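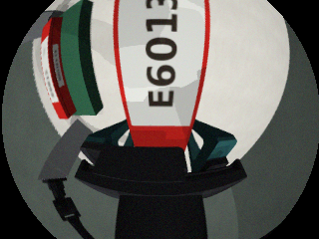
Should I take a government startup grant before I've got any investors?

2 min read

Asked November 8, 2025

I run a tiny business called Jakberg (we do booking software for driving schools) and we've got 195 paying users. My council has a new scheme offering 2,000 pounds to firms under a year old, and we started in July so we'd just squeeze in. A friend reckons investors get funny about grant money. Is that true, or should I just fill in the form?

2 answers

Take it! I had one for my last company, Waaka, and the investor we spoke to later only wanted to see the offer letter. Do read the bit about clawback though. Ours said we'd have to pay it all back if we moved out of the county within 2 years, and I nearly signed a lease over the border before I spotted it. Also check whether they pay up front or make you spend it first and claim it back. Ours was claim it back, and it took 5 weeks, which was a bit hairy with rent due.

Depends. We got turned down for ours at Zusano and the form ate a whole weekend, so I'm biased. If you've got customers already I'd spend the time ringing them. Ask the council if it counts towards your subsidy limit as well, I never got a straight answer on that one.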